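Residents > House meetings > Minutes

Hennessy House: minutes of the December house meeting
Posted in December by Dayana Ñahui, minutes secretary

Meeting opened at 7.10 pm in the ground floor kitchen. Apologies from the two top floor rooms, who were on lates.

1. Last minutes
Agreed, with one correction: the shelf brackets came from Brakeo and not from Skusitz as written. Skusitz only quoted.

2. Store room floor
Discussed at length. Things are still being left on the floor along the white wall and by the socket. It was agreed that the room is for storage and sorting, and that anything set down there should go into a crate, a box or the basket the same day.

The light-blue mesh basket stays where it is and is for rubbish and recycling waiting to be sorted. Snack wrappers and paper bags can go in together for now. Clear plastic bowls and tubs can go in too, provided they have been rinsed. A separate basket for plastics was proposed. No decision, as there were different views on where it would stand. Carry over.

Drink cans to go straight to the can bin by the back door.

Large cardboard boxes: flatten them unless you have a use for them within the month. Write your room number on any you are keeping. Dayana asked whether this covered boxes with things still in them. It does not.

Cables are not to be left across the walking space. Run them along the wall or unplug and coil them. The ground floor back room raised the hose as well. It should hang on its hook after use.

3. Water jugs
Famari have put the delivery charge up. The last bill was 488 for the quarter, against 391 for the one before. Part of that is extra jugs over the summer. Agreed to stay with Famari until spring and to order 2 jugs fewer each time. Jugs can stand against the wall in the store room, full ones nearest the door. Empties must go back with the driver or we lose the deposit.

4. Soft toys and linen
A bag of soft toys and old towels is going to the charity shop. Anyone adding to it should do so before the next collection. Please wash towels first. Toys with missing eyes or split seams will not be taken by the shop, so do not put them in.

5. Shelving
Skusitz quoted for three shelves along the store room wall, fitted. The meeting thought this high. Brakeo sell the same depth of shelf unfitted and we have enough brackets left for two. Dayana to measure the wall, allowing for the socket, and bring a price next time.

6. Any other business
Shoes: outdoor shoes off at the store room door. Slippers are fine.
The kitchen bulb over the sink has gone again. First floor front to replace.
Request for a later start to meetings. Agreed, 7.30 pm from now on.

Meeting closed at 8.05 pm.

Actions
Dayana: measure wall, price shelves, reduce water order
First floor front: bulb
All rooms: boxes labelled or flattened before the next meeting

Contact the minutes secretary | © Hennessy House Residents | Back to top 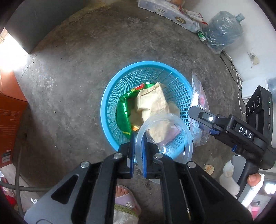

Item 2: the basket in the store room, with wrapper and paper bag.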